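How to Clean Foam Slippers Without Ruining Them

Molded foam clogs are sold as shoes you can simply rinse off, and this is true in the way that ovens are self-cleaning. Mine went three months before I looked inside one and saw the full outline of my heel in gray. Light colors show everything. I bought a light color anyway, twice.

You'll need:
A sink, tub or bucket
Dish soap, plain
Baking soda
An old toothbrush, clearly marked as old
A soft cloth
A towel you don't love

Before you start, check that yours are foam or rubber all the way through. If there's a fleece liner, take it out and wash it separately by whatever the tag says. If the liner is glued in, this page can't help you and neither could the store.

Step 1. Knock off the loose stuff outdoors. Hold the pair by the heels and clap them together a few times. Your neighbors have seen worse.

Step 2. Fill the sink with lukewarm water and a squirt of dish soap. Lukewarm means you could leave your hand in it and get bored. Hot water can shrink foam, and a slipper that has lost a size doesn't get it back. For the same reason, skip the dishwasher, whatever your brother-in-law says about his.

Step 3. Soak for 20 minutes. They'll float, so fill them with water and turn them over now and then.

Step 4. Scrub the insides first. The footbed is the worst of it, but work the brush up under the front too, where your toes live and you can't see. Then do the rim, and the groove along the sole if yours have one. That groove holds more kitchen floor than you'd think possible.

Step 5. For gray patches, mix baking soda with enough water to make a paste, spread it on, wait ten minutes and rub in small circles. Don't use scouring powder or the rough side of a sponge. You'll get the mark off along with the finish, and the next mark will move in faster.

Step 6. Rinse until they stop squeaking with soap. A soapy slipper on a hard floor is how people end up owning a cane.

Step 7. Tip out the water, wipe the insides with the cloth and stand them on the towel in the shade, toes up. No radiator, no hair dryer, no dashboard in August. Once they've drained, set them down side by side and leave them alone overnight.

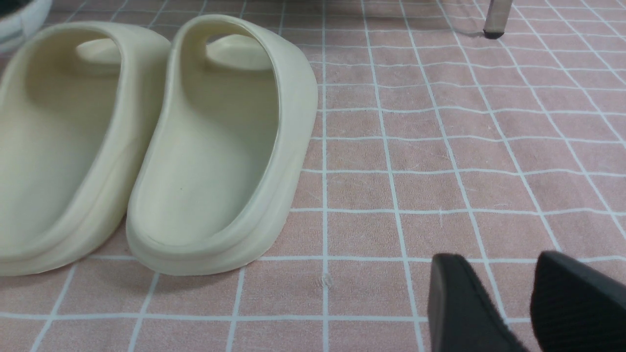 Ishbel Menzies writes that white vinegar, one part to four of water, does more for the smell than soap ever did, provided you rinse twice and keep a window open. I tried it. The smell went, and for an evening the bathroom was a salad.

Yellowing is a different matter. That's age and sunlight, and no paste will shift it. Keep them out of the window and call the color ivory.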